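November, 9:40 pm

Feet up, soup in the microwave, and I'm writing this before I fall asleep on the keyboard again. Spelling week! I've been looking forward to it since Moataz put it on the schedule, because folding those gray napkins was slowly killing me. If I never see a napkin again it'll be too soon (I say that, and then Vatar will order another batch of napkin episodes in spring and I'll say yes because I like having rent).

So the way it goes now is that there's a word on the whiteboard and I drive the arms and spell it out with the wooden blocks. Left hand, right hand, one leader arm in each fist, shoulders up around my ears by lunchtime no matter what I tell myself. Moataz picks the words. He has a list, four letters each for now, and he's going to let me do five once the Grultis people are happy with the fours. I asked for GRAPE and he said we'll see, in the voice my dad used about dogs.

PEAR was mine for most of the afternoon.

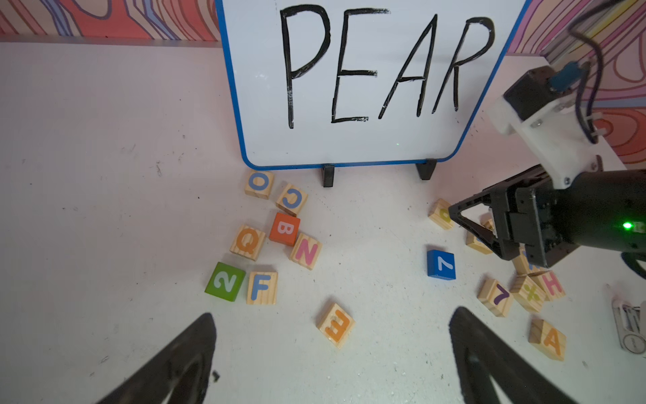

*PEAR on the board, letters everywhere, both arms in.*

What I love about this one is that I have to hunt. With the napkins my hands knew what to do and my head went off shopping. With the blocks I have to read them sideways and backwards, and there are numbers mixed in, and the extra letters have to stay in there so the model doesn't learn that every block on the table is part of the answer. I kept going for the wrong one early on and having to back out. Moataz says leave those in as long as I fix it smoothly – he wants some recoveries in the set – but if I dither for more than a couple of seconds I should scrap it and start over. I dither a lot. I'm a ditherer at the grocery store too.

Oh, and the count! We finished the day at 398 good episodes for the spelling set. The target is 500 before it gets handed over for the first training run, so I think we're there tomorrow if the left arm behaves. The whole library, with napkins and cups and the awful zipper bags, is at 2088 now. I wrote that on my hand at the end of the shift so I'd remember to put it in here, and then washed my hands, and then had to text Moataz for it. He sent it back with a thumbs up and nothing else, very him.

We threw out 2 from this morning. One was me sneezing with both arms up, and the other one the recording just stopped halfway and I didn't notice until I'd finished the word. I was pretty mad about that second one, it was a lovely clean run.

The trick I've worked out for placing is to come down a little wide and close slow. If I close fast the block twists, and then it sits crooked next to its neighbor and I have to nudge it, and nudging with those fingers is like buttering toast with two rulers. The E is where I find out whether the P was any good, since that's the first time there's something to line up against and a finger has to fit in between.
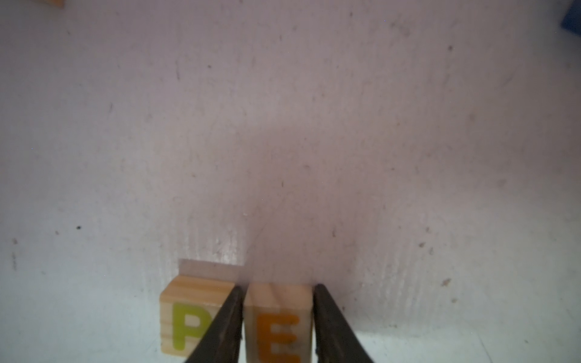

**How many times do I have to do the same word before it's any use?**
Moataz's rule is to move on once my runs start looking alike, so he has me shuffle the blocks every single time and switch words before I get too comfortable.

I copied that off the sticky note he left on my monitor, where I'd written the question and he'd written the rest underneath. We communicate mostly by sticky note now. Mine are yellow and his are the backs of receipts.

Peixoto came through around four to ask how it was going, stayed long enough to try one himself, and dropped the R. Twice! He was a good sport about it. He asked if I'd thought about the Dravgate job, the one with the night shifts, and I said I was thinking. I am thinking. It's more money and it's all kitchen stuff, pouring and scooping, and I'd get to train the new drivers. But nights. And I'd miss the blocks, which is a silly thing for a grown woman to write down.

My right thumb is sore from the trigger again. I should do the stretches. I've had the sheet on the fridge for a month and so far I've used it to keep track of who owes who for pizza.

Soup's beeping. Tomorrow: PLUM, I think, or it might be LIME. Bring the good cushion. Ask about GRAPE.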